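About Itetico

Itetico is a small research group in Cerstead. We test claims about household robots, our own included, and we publish what we get even when it's dull.

Zulmira Rocha started the group after a long stretch of reading papers in which robot arms did kitchen jobs nearly every time. She tried to repeat three of them and couldn't get close. The methods weren't wrong, as far as we could tell. The tests were easy. Same bench, same lamp, same person setting things out, and a rerun whenever something went astray.

So most of our work is about how to score a robot fairly. We call our method the Menon protocol, after the street our first lab was on. The person who lays out the kitchen doesn't know which program will run. Every attempt counts once the arm moves. Lighting is left as it is, glare and all, and we like the surfaces other labs avoid, such as veined marble and shiny metal.
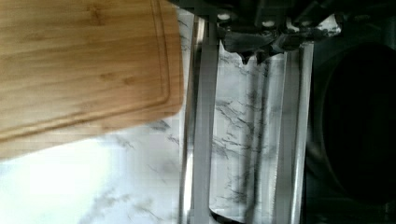
In our main study we ran 237 attempts across 9 kitchen tasks, using a program that its authors (us, at the time) had scored at 70 per cent on the old bench. Under the protocol it fell to nearly half that. We had a few favourite explanations for the drop, mostly to do with reflections confusing the wrist camera, and we haven't been able to show that any of them is right. Treat them as guesses.

Rosário Godinho keeps the records and has the final say on whether an attempt passes. She doesn't write the control code, and the people who do don't get to argue with her until the scores are in.

There are limits. We have one arm and one kitchen, and 237 is a modest number once you split it by task. The group at Gilton has a copy of the protocol and may well get different figures. We'd print those too.

We don't offer product endorsements or demo days. If you have a result you'd like checked, send us the code, the full log and the attempts you left out.

Page last updated 16 Jan 2020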